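6. When the arm stops short over the bin

I've had this fault more often than any other on our cell at Prernville, so it gets its own section. You'll know it when you meet it: the arm goes down for a pick, halts just above the floor of the bin, and the Tsikata panel shows code 266. Nine times out of ten the bin has crept out of place and the arm thinks it's about to hit something (it may well be right!).

1. Press the stop button on the panel. Don't rely on pause, which leaves the drives live.

2. Wait until the drive lamp goes out, then take the key with you. I keep mine in my pocket the whole time I'm in there.

3. Look at the gripper from the side before you touch anything. If a finger is resting on an object, leave the object alone for now and go to step 7.

CAUTION: Never reach under the gripper to pull a brush or a scoop free while the key is in. I did this once in March, the arm dropped 5 cm, and I had a very sore thumb and a long form to fill in.

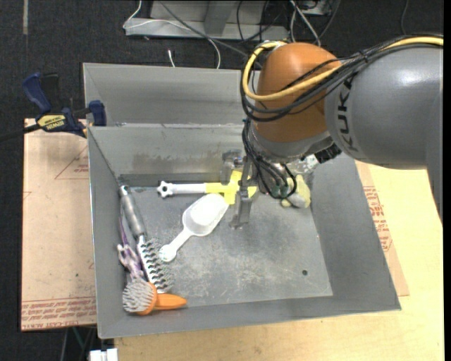
4. Check that the clamp on the rim is tight. Give the bin a good shove with the heel of your hand, and if it shifts at all, square it up again and do the clamp up properly.

5. Run your eye along the cables from the wrist upwards. They want enough slack for the wrist to turn, but no loop that could catch on the bin wall.

6. Feel the pad on the gripper. If it slides about, redo the wrapping before you carry on.

7. Put the key back, step outside the line, and choose Lift Slow in Pliltelow. The arm should rise 700 mm and stop there. Keep a hand by the stop button while it moves.

8. Run 2 test picks at slow speed, then clear the code.

Note: if 266 comes straight back, don't keep clearing it. Ring Dokuseck and ask for the floor height to be taught again.

Comments

Shoshana Ruiz-Ortega: Step 4 sorted ours, thank you. The clamp felt tight by hand but the bin still moved when I leaned on it.

benchside: Do you redo the floor height after moving the bin, or only if the code returns?

Reply from the author: Only if it returns. I did it every time at first and it ate my mornings.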